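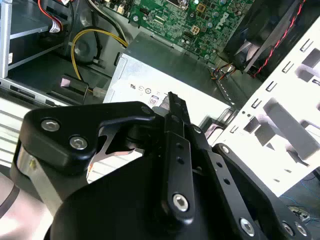 Majdi Matar wanted to know last time whether you really have to learn the names of all the plugs, or whether you can just put things back where they came from. Fair question, and I gave a rather short answer because we were packing up. The longer one is that you can get away with it on a machine you took apart yourself ten minutes ago. Give me one that somebody else stripped in July and I want names, please!

So, session 5, inside a desktop computer. Bring these notes with you, and bring the worksheet from session 2 if you still have it (Lovisa Hägglund has spares in the blue folder).

Before you touch anything

Shut down properly, switch off at the wall, pull the mains lead out, then press the power button once and hold it for a few seconds. I still do this every single time and I've been at it for years. Lay the tower on its side so you can look straight down into it, and touch bare metal on the chassis before you go near the board. Jumpers that crackle when you take them off are best left on the chair.

Finding your way about

I always start with the power supply, as it's the big metal box and you can't really miss it. Read the label. Write down the total wattage and the 12 volt figure on your worksheet, and leave the lid of the thing alone. We do not open power supplies on this course, ever, even dead ones.

From there follow the cables. The fat bundle goes to the board, and the smaller ones wander off to the drives. Wire colours are a help on a lot of older machines: black is ground, yellow is 12 volts, red is 5 volts, orange is 3.3. Big makers like their own layouts though, so a Dell board may not match the drawing in your textbook, and a plug that looks right may be wired differently. Check the service manual for the model.
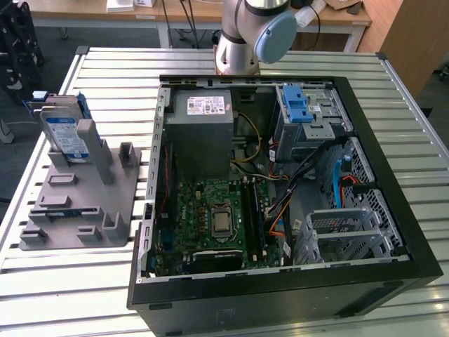 Next come the memory modules. Push the clips outwards and the module lifts, then take it by its ends, keeping your fingers off the gold edge. Going back in, line up the notch first and press until the clips close (it takes more push than you'd think, and everybody winces the first time).

Drives are the easy bit. A SATA drive has two plugs, a narrow one for data and a wider one for power, both L-shaped inside so they only go in one way round. Pull on the plug, never the cable.

For your worksheet

Sketch the inside of your machine and label the power supply, processor socket, memory slots, drive cage and any expansion card. Scruffy drawings are fine. Then look up your drive's model number and note its capacity and speed.

Hand it in to Henk Jansen at the Nodton desk before the next session.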